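4.2 The shared table as a place where things get left
Mohcine Sqalli — October
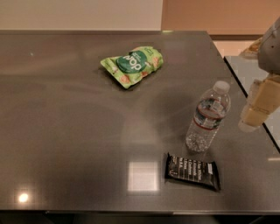

Figure 4. Tabletop with snack pouch (back) and capped water bottle (right).

Much of the writing on shared break rooms treats an item on a table as a message. A bag left out is said to be an offer, a bottle is said to hold a seat, and a bare surface is said to show that the group has agreed on a rule. We began the Pirville study with some sympathy for this reading. After 18 interviews we have much less.

Figure 4 is the kind of evidence the reading depends on. A green snack pouch lies flat near the back of a dark, glossy table, and a clear plastic bottle with a white cap stands closer to the front. Following El Idrissi, whose coding sheet we used in the first round, the pouch would be marked "offered" on the grounds that it is away from the sitting edge, and the bottle "held" on the grounds that it is nearer to it. Both codes may be right. Neither can be checked against the picture, and we doubt that distance from an edge can carry so much weight. A person who reaches over to put down a bag and then goes to answer a phone leaves the same arrangement as a person who means to share.

We put this to the test in a modest way. Four coders were given the same set of pictures and the same sheet, and were asked to work alone. They agreed readily on what the items were. They agreed far less on what the items were doing there. Snack packaging gave the most trouble: one coder treated any pouch lying flat as finished, another treated it as still in use unless it had been crushed. The sheet is silent on this, and a crinkled pouch is a poor witness in either case, as these bags wrinkle in a backpack long before they are opened.

Drinks were thought to be easier. The Wavier report, which is often cited on this point, takes a closed cap as a sign that the owner plans to come back. We find the claim weak. People cap a bottle out of habit, and several of those we spoke with said they would cap one they never meant to drink from again. Five said they had thrown out a bottle that somebody later came looking for. If the people who use the table every Monday cannot tell, we see little reason to trust a coder who has never sat at it.

The surface itself deserves more attention than it has had. Shiny dark tops were described to us as "the ones you have to wipe," and some staff said they avoided leaving food on them for that reason. It is tempting to build a finding on this. We would hold off. The same staff also said they left food on them, and when asked to explain the difference they talked about how busy the day had been. Gloss may matter a little; being in a hurry seems to matter more.

We therefore kept the item codes and dropped the intent codes from the main analysis. The loss is real, and readers who came for an account of sharing will find section 5 thinner than they hoped. The older codes are kept in the Stirkora tables for anyone who wants to rerun them.

Reader comments

T. — You dropped the intent codes but still quote the interviews on intent. Which is it?

Office 4 — We had the capped bottle argument here last month. It sat there until the weekend and then someone binned it. Fair to say the cap told us nothing.

M. Sqalli — To T.: the interviews report what people say they do. I don't count that as a code, though I take the point that the wording in the third paragraph could be clearer.

Related items
Wavier: Caps, lids and coming back
El Idrissi: A coding sheet for shared surfaces
Stirkora tables, with notes on the dropped codes
Who wipes the table? Notes from Pirville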